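# Folding on the bed

Pei-shan Yip does her laundry folding in January the way she does it all year, on top of the bed. Her apartment on Olatunji Street is 142 steps from the laundry room, and by the time she gets the basket home she wants a wide, soft place to put things down.

The blanket stays on while she works. Yip likes fleece because fabric grips it a little — a shirt laid on a smooth comforter slides when you pull a sleeve across. She tugs out the worst of the wrinkles first and leaves the rest.

Dark clothes go last. They pick up lint, so she shakes each piece over the tub before bringing it back. 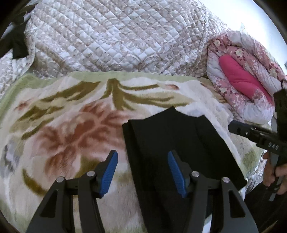
*Black fabric on a floral fleece blanket, with a crease raised down the middle.*

A crease like that is where most small pieces go wrong, Yip says. People press it flat with a palm and set it in the wrong spot. She lifts the cloth by one edge, lets it drop, and smooths outward from the center with the side of her hand. Then she folds in thirds.

She has tried the boards. A plastic one from Veklow lasted two months before the hinge split, and she gave it to her sister. The fabric bins from Bendach she kept, two of them, one for each side of the dresser.

A full load takes her roughly half an hour. Socks are done in front of the television, and the sheets wait until someone else is home to take the other end.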